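Ilaria Farina
14 November 2025

1/
Redoing the snack shelf this week. A few people asked how I set it up last time, so I'm putting it in a thread. It's mostly tubs.

2/
The old system was that everything stayed in the bag it came in, with a peg on top. The pegs went missing and the bags slid behind the rice. In March I pulled out a bag of pretzels that was older than the shelf liner.

3/
I'm not decanting flour, sugar or pasta. They're fine where they are. This is only for small wrapped things, the sort that go in lunch boxes or in a coat pocket.

4/
Container is a plain clear one, rectangular, rounded corners, ribbed sides. Mine came from Puvitura, the homewares place in Zultside. I've tried round ones and they waste the corners of the shelf.

5/
First one to do is the red and orange bag. Everything in it is individually wrapped, with a little white face or emblem on each piece. They're packed in tight rows so the bag looks smaller than it is.
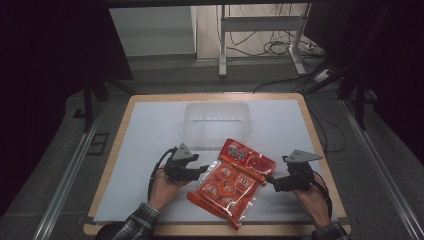

Bag in front, tub behind. The tub is hard to spot against the white.

6/
I put a big white board over the table before I start. It covers nearly all of it, with a bit of wood showing round the edge. The listing said 999 mm on the long side. I assume somebody measured it and wouldn't round up.

7/
I used to do this on a patterned tablecloth and I'd find wrapped lollies in the folds a day later. On white, anything red or orange shows up straight away. Crumbs too, if you're doing crackers.

8/
The downside is the one in the caption. Clear plastic on a white board more or less disappears. I've knocked a tub off the back edge reaching for it. If it bothers you, put a tea towel under the tub. A coloured one.

9/
Order I do it in: tub at the back, bag in front, scissors off to the side. Wash and dry the tub the night before. I've done it the same morning and ended up with damp wrappers in the corners where I hadn't dried properly.

10/
Opening the bag. Cut straight across just under the top seal. If you pull the seal apart on a crinkly bag like this it tends to split down the side, and then you're pouring out of a hole you didn't choose.

11/
Don't tip the whole bag in at once. They land any old way and the lid won't shut. Let some slide in, give the tub a shake, let some more in. The last few I lay flat by hand.

12/
If the bag is bigger than the tub, fold the bag down and stand it behind the tub on the shelf. It doesn't need a second tub. I bought two extra for overflow and they're holding batteries and string now.

13/
On labels: I cut the best-before date off the bag and tape it to the bottom of the tub. If there's an allergen panel I cut that off too and put it in a sandwich bag, taped inside the cupboard door. My nephew's mum checks it when they visit and I'd like it to be there.

14/
I don't label the front. It's a clear tub with bright wrappers in it. I did have printed labels at one stage and they peeled off at the first wash.

15/
The board itself gets a wipe with a damp cloth before and after. No spray, it leaves streaks on a pale surface and you see every one of them in the afternoon. It lives behind the sideboard the rest of the time, standing on its long edge so it doesn't bow.

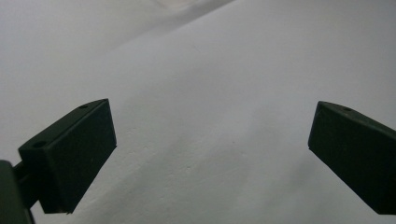 16/
Shelf height. Measure with the lid on. I measured without and had to move the shelf down a notch, which meant taking out everything underneath, including the slow cooker.

17/
Where they go: wrapped sweets on the upper shelf, crackers and muesli bars in the middle where the kids can reach. Nuts up top as well, at the far end, in a tub with a different coloured lid.

18/
Someone asked if the tubs keep things fresher. For wrapped pieces I can't tell any difference, they've already got their own wrapper. For crackers, yes, a bit. Mine still go soft in a humid week.

19/
Someone else asked where the bags come from. Hosseinzadeh on the corner, next to the shoe repair. They usually have them near the till. The big supermarket stocks something similar but the bag is smaller and it was dearer last time I looked.

20/
Tub sizes, for the person who wanted to copy it: I use 2 sizes and I wouldn't go to more. The lids aren't interchangeable and I already spend enough time trying the wrong one. Visura do a range where the lids all match but they were out of stock when I needed them.

21/
Cost was the tubs and the board. The board was from the office supply clearance and I use it for cutting out sewing patterns as well, so I don't count it as a kitchen thing.

22/
Things I'm leaving in their bags: corn chips, anything with a proper zip top, and marshmallows, which stick to the sides of the tub by the end of the week.

23/
Still to do: the tea shelf. Most of it is in boxes that are nearly empty. I'll start another thread when I get to it, probably after I've found the lid to the long tub.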